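束口袋倒空与纸片回收：台面图集

Hesance 工作台记录，更新于2025年9月9日，星期二

本页收录束口布袋倒空工序的几处台面情况，配工序说明。工序的对象是小号软布袋和袋中的彩色碎纸片：撑开袋口，把纸片倒入浅托盘，检查袋内残留，理平布袋，再把纸片收走。袋子取自 Nuditley 的混色批次，共107只，入库时按内里颜色分组，没有按外层颜色分组。纸片由 Inport 供应，成包到货，每包标称1000片，颜色混装。

本页只谈袋、盘、纸片和台面。缝制工艺、供货价格、仓储周转另有记录，这里不重复。

术语

“外层”指使用时朝外的一面，“内里”指使用时朝内的一面。布袋翻面以后两者位置互换，名称不变。“袋口”指穿绳的一端，“袋底”指封闭的一端。“穿绳道”是袋口处折边缝出的管状夹层。“底角”指袋底与侧缝相交处。“残留”指倒空动作结束后仍在袋内的纸片，粘在外层上的另记为“附着”。落在盘外台面上的记为“散落”。三者分开登记，不合并。

一、撑口与倒空

束口袋的袋口有两种状态：收紧和撑开。收紧时穿绳道上的布料堆成褶，褶里能夹住小纸片。撑开时褶展平，夹住的纸片才会松脱。因此倒空之前要先把绳完全放松，再用两手分别捏住袋口的左右两侧，向外拉到穿绳道基本没有堆褶为止。只放松一半就倒，纸片会集中卡在绳扣那一侧。

捏持位置以侧缝为准。捏在侧缝上，布料受力均匀，袋口呈较规则的开口；捏在两侧缝之间的单层布上，袋口容易塌成一条缝，纸片成团堵在缝里。软布袋本身不能站立，开口形状全靠两手的间距保持，间距变小，袋口随即合拢。

袋口与托盘之间的高度宜低。纸片很轻，下落时会横向飘移，高度越大，落点越分散。操作时以袋身最低处不碰到盘底为限。袋身碰到盘底，会把已经倒出的纸片再沾到外层上，这类附着在后面的检查里最容易漏掉。

亮色内里的袋子便于检查。浅蓝和粉色纸片在荧光绿底上都能看清，在黑色内里上也能看清，在同色系的浅色内里上则需要用手摸一遍。

图一：黑色外层、荧光绿内里的软袋，两手撑住袋口，位于浅盘上方。盘内散有浅蓝和粉色小片。盘右侧台面上另有一件宝蓝色带黑边的布件。
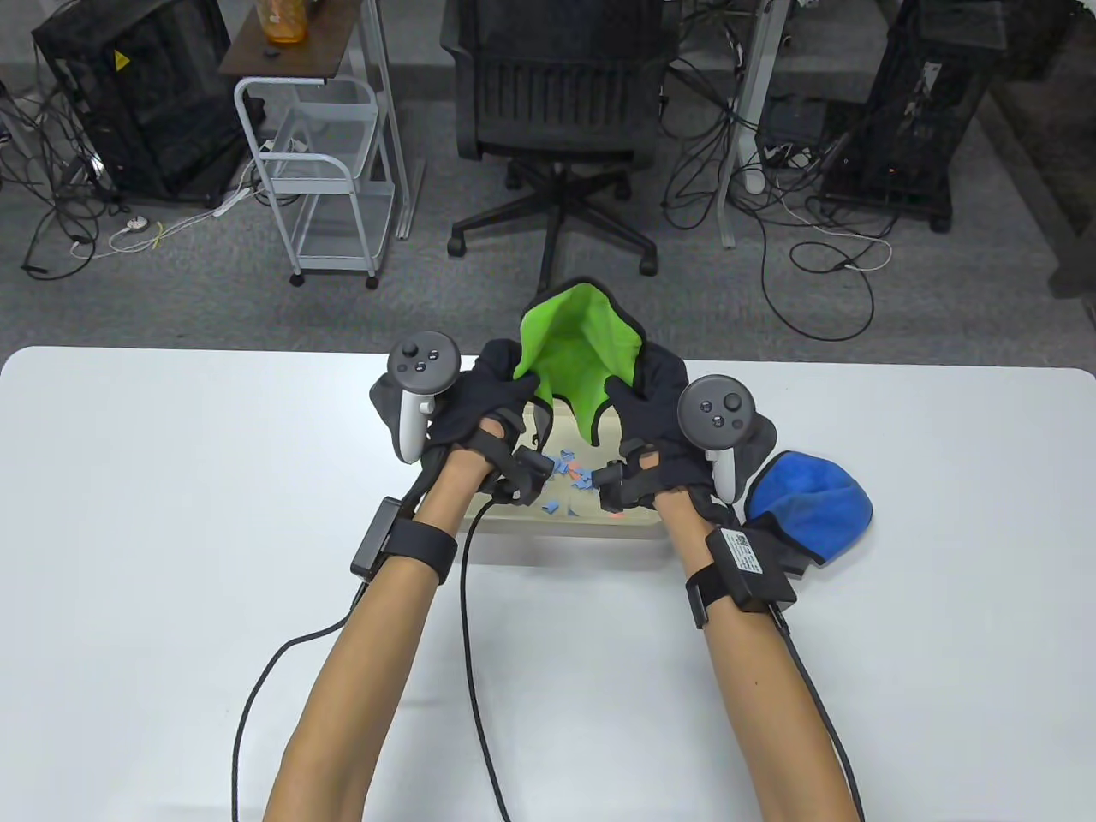
有读者留言说，自己一直是先把袋子整个翻面再抖，省掉撑口这一步，纸片照样能出来，唯一的麻烦是抖的时候会飞到盘外。留言里还提到，内里是涂层布的袋子翻面后很难翻回去，底角会留下硬折痕，第二次装料时纸片总往那个角里钻。

先翻面的做法在本工序中归为备用做法。它适用于纸片很少、袋子较小的情况。装得较满时，翻面过程中袋口朝向不断变化，纸片会在还没有对准托盘时就掉出来。涂层布折痕的问题与我们的登记一致：带折痕的底角残留偏多。处理方法是翻回后把手指伸进底角顶一下，把折痕撑圆，然后平放一段时间再装料。

撑口倒空的动作分解如下，供对照。

放松束绳，把绳扣推到绳尾。

两手捏住侧缝，拉开袋口。

袋口移到托盘中部上方，倾斜袋身，使袋口低于袋底。

停一下，让成堆的纸片自行滑落。

捏住底角轻抖，换另一个底角再抖。

袋口转回朝上，撑开查看内里。

其中“停一下”这一步常被略去。纸片成堆时彼此搭接，立即抖动会把整团甩出去；先倾斜并停住，大部分会顺着内里滑下，剩下的再抖，散落明显减少。

二、托盘

托盘用浅色矩形浅盘，四边带凸起的边沿，侧壁向外倾斜。斜壁的用处在收料：倒空结束后把托盘向一角倾斜，纸片顺着壁面滑到角上，再沿圆角倒回容器。直壁盘也能用，但纸片会贴在壁与底的夹角里，需要刷出来。

托盘颜色的选择与纸片颜色有关。浅色盘上浅蓝和粉色都可辨认，白色纸片则不易看清。混色包里如含白片，登记前把盘子换到侧向光下再看一次。Simanjuntak 的旧规程要求用深色盘，理由是对比度高，试用后发现深色盘上的纸屑粉尘也很显眼，目检时容易把粉尘误记为纸片，后来改回浅色盘。

盘的位置放在操作者正前方，长边与台边平行，距离以前臂能自然伸到盘的上方为准。盘太靠外，手臂伸直后袋口高度难以控制；盘太靠里，袋底和束绳会拖在台边上。托盘不固定，允许在倒料时轻微移动，移动后不必立即摆正，待本袋登记完再摆。

盘内纸片不必每袋清走。按批登记时可以连续倒入数袋，前提是盘底仍可见。盘底看不见时，新倒出的纸片会落在纸片堆上再弹开，越过边沿。按袋登记时每袋清盘，清盘后用干布擦一遍盘底。

三、台面与散落

台面为白色，边角为圆角，表面光滑。光滑台面便于扫集，但纸片也容易被气流带走。空调出风口对着台面时，应调整出风方向或改在别的台位操作。

台面照明用4000 K灯具，操作区照度设定为1000勒克斯。色温偏低时浅黄与白色难以区分，色温偏高时浅蓝与白色难以区分，4000 K是折中值。灯具正对头顶时，手和袋子的影子会落在盘里，查看内里时需要偏一下身子让开光线。阴影里的细屑有时反而比亮处更清楚，因为白色台面在亮处与细屑几乎同色，压暗以后细屑才显出来。检查台面时可以用手掌遮光，沿台面慢慢移过去，看影子范围内有没有亮点。

细屑和纸片分开处理。细屑来自裁切毛边、布料短绒和袋内粉尘，不计入散落。尺寸能用手指捏起来的算纸片，捏不起来的算细屑。这个界线较粗，但在不同操作者之间结果比较一致，比用尺量省时间。

擦台面用干布，从远端向近端单方向擦，到台边收进簸箕。来回擦会把细屑推到托盘底下。托盘底下的细屑平时看不见，等到挪盘时才露出一道印子，所以每批结束必须抬起托盘擦一次，抬起前先确认盘里的纸片已经收走。

湿布只在批次结束后使用。台面没有干透时不放布袋，也不放托盘。纸片碰到水会贴住台面，揭起来容易裂，裂开的纸片按一片登记还是按两片登记，各班次做法曾经不同，现在统一为：能拼合的按一片，不能拼合的按实际块数。

图二：浅色托盘斜向所见，前侧长边通到一个圆角。盘外台面的阴影处及其边缘有细小的白色颗粒。
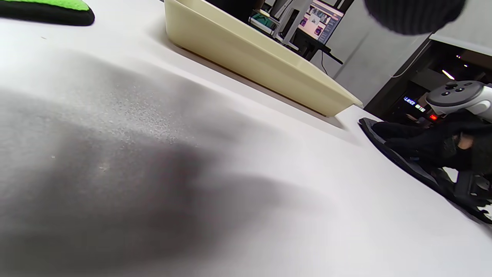 布袋倒空后，纸片带静电吸在内里上怎么办？

把袋口撑开，用手背隔着外层在吸附处轻轻抹一下，大部分会松开；仍不掉的，将袋子平放一会儿再抖，不要用力甩。反复吸附的袋子单独放，翻面后用略潮的布擦内里，晾干后再用。

静电与季节有关。去年12月室内空气干燥，附着登记偏多，同样的袋子在潮湿时节几乎没有附着。涂层内里比普通织物内里明显，连续摩擦后的袋子比刚取出的袋子明显。手套材质也有影响，化纤手套在袋口来回滑动时会使纸片贴到手套上。操作中发现手套上有纸片，捻入盘内即可，计入本袋。

四、翻面检查

倒空后要不要翻面，取决于登记要求。按批登记时，撑口目检即可。按袋登记时，每只袋子都要翻面，检查底角和侧缝内侧，再翻回。

翻面从袋底开始。一手伸入袋内捏住底边中点，另一手扶住袋口，把底边从袋口拉出。拉出以后两个底角通常还缩在里面，分别用指尖顶出。顶底角时袋子放在托盘上方，残留多在这一步掉落。侧缝的毛边朝外以后，沿缝捋一遍，夹在毛边里的纸片会翘起来，捏出放进盘里。

翻面状态的布袋与未翻面的布袋容易混淆，尤其是外层和内里都是深色的品种。区分的依据是侧缝毛边：毛边朝外的为翻面状态。束绳不能作为依据，两种状态下绳头都在穿绳道外。

穿绳道内部无法目检。用拇指和食指夹住穿绳道，从一端捋到另一端，有硬片感的地方停下，从绳孔方向往外推。推不出的，登记为“道内残留”，袋子放行，不拆线。

五、待处理与已处理的摆放

台面分左右两区。待处理的放在一侧，已处理的放在另一侧，托盘居中。左右如何分配由操作者自定，同一批内不更换。换人时交接清楚哪一侧是已处理，口头说一遍，再从已处理一侧任取一只撑开看一下。

已放平的空袋可以临时当垫布用。从盘里挑出的同色纸片堆在平放的空袋上，比直接放在台面上稳，气流不易带走，收的时候把袋子两边提起，纸片自然聚到中间，再倒进容器。作垫布的袋子要选内外都已检查过的，用完后再抖一次，外层附着按这只袋子登记。

束绳要收在袋身上。绳子垂出台边会勾住椅子扶手或衣服，带动整只袋子，上面堆的纸片也跟着移动。绳长超出袋身的，打一个松结，放在袋口一侧。台面较小、绳子只能垂下时，把袋子往里挪，至少让袋身全部在台面上。

纸片堆的高度不作规定，以不自行滑塌为准。浅色纸片与荧光绿、黑色布面都能分清，与浅色布面分不清时换一只深色袋垫着。

图三：托盘左侧斜放一只绿色束口袋，边缝为深绿色，袋面上堆有浅蓝色纸片，黑色束绳从下角垂出台边。盘内中部也有一小堆浅蓝色纸片。盘上方是一只黑色布袋，袋口撑起，内里可见一小块橙粉色。
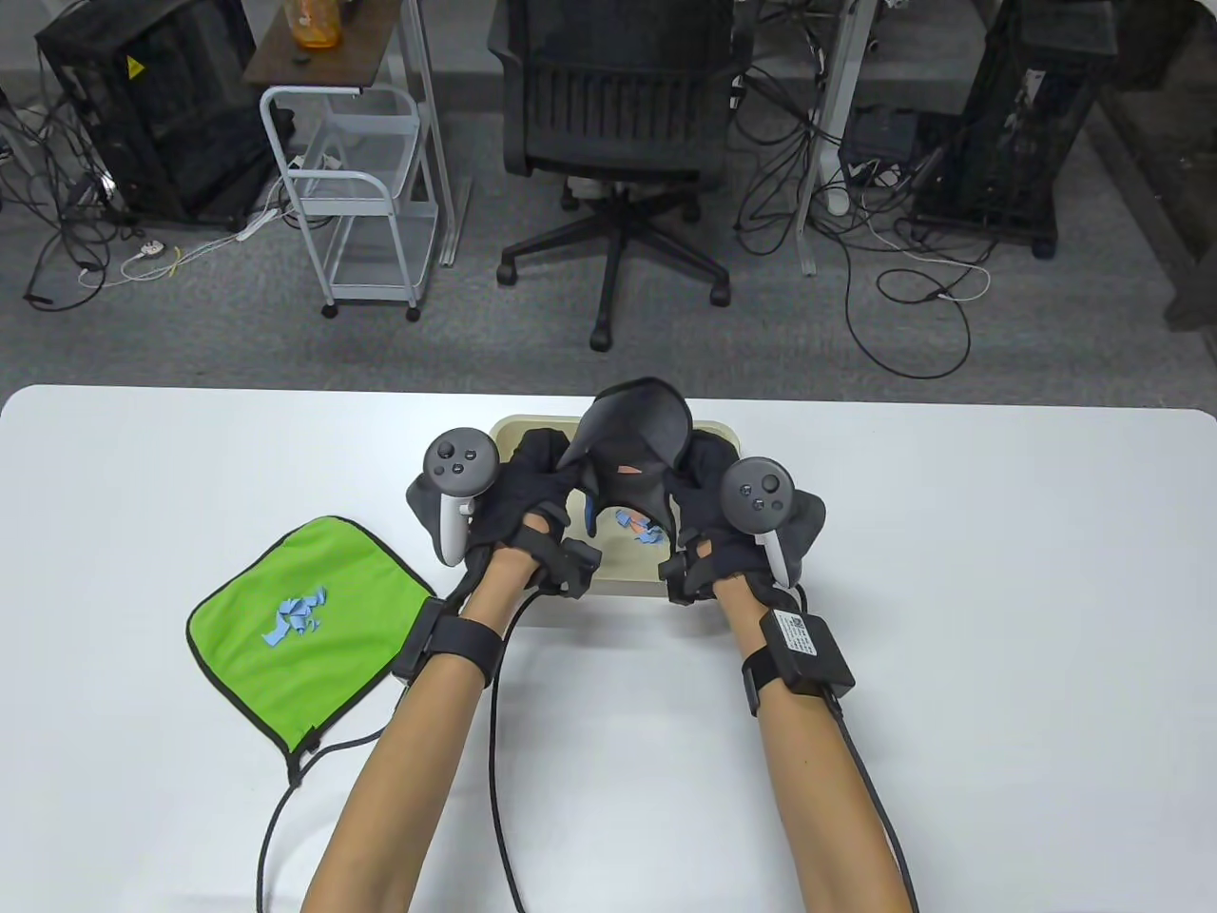 挑色在倒空之后进行，不与倒空同时做。边倒边挑时，手要在袋口和盘之间来回换位，袋口高度不稳定，散落增加。分开做，总用时差别不大，登记却清楚得多。挑色顺序为先挑数量少的颜色，再挑数量多的颜色，剩下的最后一种不用挑，直接收盘。

挑出的纸片按颜色装回透明容器，容器口宽度应大于托盘圆角的倒料宽度。容器口偏小时，用一张对折的纸作滑槽，不要用布袋的袋口去接，布袋开口不稳定，前面撑口时遇到的问题会再遇到一次。

回收纸片与新纸片不混放。回收纸片边缘发毛，静电吸附更强，混入新纸片后影响装袋量。同一包纸片反复使用后体积变松，标称1000片的一包，原容器会装不下。此时按重量复核，不再按体积估计。

六、装回

需要重新装料的布袋，内里检查完成后不必折叠，直接转入装料。装料时袋口朝上撑开，状态与倒空前相同，纸片从托盘圆角倒入。袋身先放在台面上，底部铺平，再逐渐提起袋口。悬空装料时纸片集中在一个底角，袋子会歪，收绳后外形不齐。

装料后收绳分两段：先收到袋口剩一指宽，把搭在袋口边上的纸片拨进去，再收到底。一次收到底，会把纸片夹在褶里，下一次倒空时又成为袋口残留。登记表里“袋口”一栏的数字，大半与收绳方式有关，与倒空动作关系较小。

不再装料的布袋，翻回正面，沿侧缝对折，束绳放松后绕在袋身上，按内里颜色叠放。叠放时袋口朝同一方向。荧光绿内里的品种与橙粉色内里的品种外层都可能是黑色，合拢后从外面分不开，叠放前在袋口处翻出一小截内里，取用时不用逐只打开。

七、登记格式

每批一页，栏目为：批号、内里颜色、残留、附着、散落、道内残留、备注。残留又分袋口、侧缝、底角三格。没有的填零，不留空格。空格在复核时无法区分“没有”和“没有看”，需要整袋重查。

备注栏只写与布袋、纸片、托盘有关的情况，例如“侧缝脱线”“底角有折痕”“盘沿有缺口”。写“正常”的备注没有信息，可以不写。

拆线、破口、绳扣缺失的布袋抽出，另放一处，不继续倒料。内里涂层起皮的也抽出，起皮的碎片与浅色纸片形状接近，混入盘内后很难挑净。抽出的袋子仍占原编号，不用新袋补位，这样复核时编号连续。

八、常见偏差

盘外散落集中在远侧，多为倾斜袋身时动作过快，或者袋口超过了托盘中线。

盘外散落集中在近侧，多为袋子收回时没有先把袋口转朝上。

底角残留偏多，先看有没有折痕，再看抖动时是否换过底角。

外层附着偏多，检查袋身有没有碰到盘底，再检查手套。

登记总数小于装入数，依次查托盘底下、台边、地毯和操作者袖口。灰色地毯上的浅色纸片比较容易看见，椅子脚轮下面的看不见，要把椅子推开再找。椅子推开前先在原地看一圈，脚轮会把纸片压进绒里。

登记总数大于装入数，通常是上一批清盘不彻底。累计登记超过4000片时停下来做一次整台清理，托盘、台面、容器、簸箕全部清空后再开下一批。簸箕里的细屑不回收。

混批纸片无法按颜色区分归属，数出来的差额记在当前批，备注栏写“疑混批”，前一批的数字不改。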